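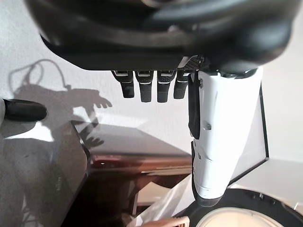
The basement laundry room at Emine Court, with its off-white walls.

Home | Local | Schools | Sports | Obituaries | Classifieds | Contact

Search this site... Go

Basement laundry room drops the dump-it-on-the-floor method

October 18, 2019
By the Local Desk

Tenants at Emine Court on Erker Street have been asked to stop leaving their clean laundry in heaps, and to general surprise a fair number of them have stopped.

The request came down in July, taped above the light switch in the basement laundry room and signed by building manager Cletus Nguyen-Tran. It ran to a single paragraph. Clothes left in a finished machine would no longer be piled on whatever surface happened to be closest. They would be rolled, stood on end in one of the building's wicker baskets, and left there until their owner remembered having clothes.

The change followed a run of complaints that will sound familiar to anyone who has shared a washer. Wet towels turned up on top of somebody else's dry ones. A fitted sheet spent most of a weekend on the stairs. One tenant accused another, in writing, of "aggressive unloading," and the phrase has since gone around the building often enough to lose its sting.

Emine Court spent $3,693 on the room this summer. Most of that went to the plumbing, some of it to paint, and what remained bought the baskets from Prornisov, the housewares store two doors down from the bus stop. They are woven wicker, light tan and rectangular, and they replaced a set of plastic bins that had cracked one by one and were being used for recycling anyway.

The rolling was the harder sell. People have strong feelings about folding, it seems, and stronger ones about being told how to do it by a sheet of paper. The instructions say to lay a garment flat, bring the sides in, roll from the bottom, and stand it upright next to its neighbor. Shirts go in the same way as pants. Socks get rolled too, which struck several residents as going a bit far.

A basket done by the book looks almost smug: a black roll, a blue one and a dark one beside it, shoulder to shoulder, with a white cloth slung over the end of the basket where the rules don't appear to reach.
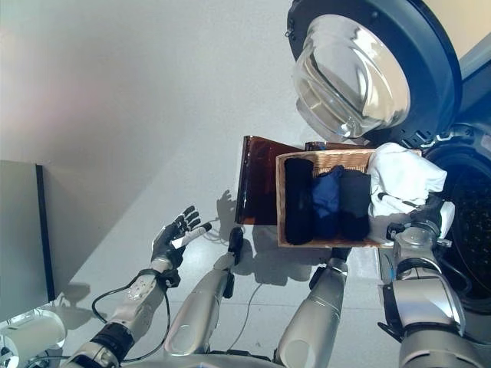 Rolled clothes don't slide around on the stairs, Cletus Nguyen-Tran said, and a person can find a blue shirt without emptying the whole basket to get at it. He would also like it known that he does not roll anything at home.

The building has a laundry log, a clipboard on a string, and the log has been kept up with a devotion the mailroom has never enjoyed. It shows 1,518 loads in the year to the end of September, shared between the room's 2 machines. Under "remarks" the entries start out short ("OK," "OK," "door sticks") and get longer through the summer. By August there is a paragraph on fabric softener — against — and an unsigned reply in green ink.

Both washers are front-loaders, and that has its own bearing on the matter. Small things hang back around the lip of the drum when everything else comes out. Under the old system a sock left behind this way was picked up by the next tenant, held at arm's length, and set on the windowsill, where it joined the others. The windowsill was cleared in July. It had 100 socks on it, and only a handful found a partner.

Under the new system a stray gets a basket to itself if one is free. The effect can be a little grand. A single black sock, rolled up and laid along one side of all that empty wicker, has the look of a hotel guest who booked the wrong room.

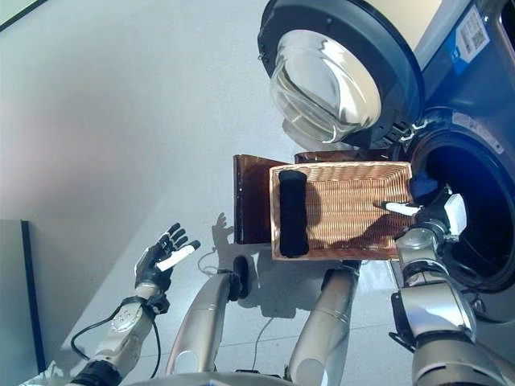

Nothing wrong with giving one sock a whole basket, in the view of Thirumalai Nadar, so long as people come down and get it before the evening rush. Nadar would like the pickup limit cut from a day to a few hours, and said so twice, the second time on his way up the stairs.

The pickup limit is the one part of the arrangement still being argued over. The sheet says a day. The tenants on the top floor, who have the farthest to walk, think a day is reasonable and possibly strict. The tenants on the first floor think an hour would do. A proposal to charge a dollar for every day over has been put to the building's owner, Kamath Properties, which has said it will think about it. The company also said that about the door that sticks, and the door still sticks.

Other ideas have come in by way of the clipboard. One asks for name tags on the baskets. Another asks that name tags not be used, on the grounds that everybody would then know whose pajamas have the ducks. A third wants a shelf. A fourth wants to know who has the good iron, and has been underlined by at least one other pen.
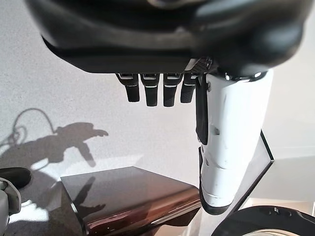
The shelf, at least, looks likely. Nguyen-Tran has measured for it and says it could go up next month, wide enough for four baskets with the long sides facing out. He had hoped to have it in by now, but the brackets he ordered were for a different kind of shelf, and the store would take them back only with a receipt.

In the meantime the baskets stay where people put them down. Tenants who have lost a sock can ask at the manager's office, first door past the mailboxes, between four and six in the afternoon. The unclaimed ones from the windowsill are in a shoebox there. Bring the other sock.

Anything still in the box at the end of the month will be cut up for dust rags, and the rags will be kept in the laundry room.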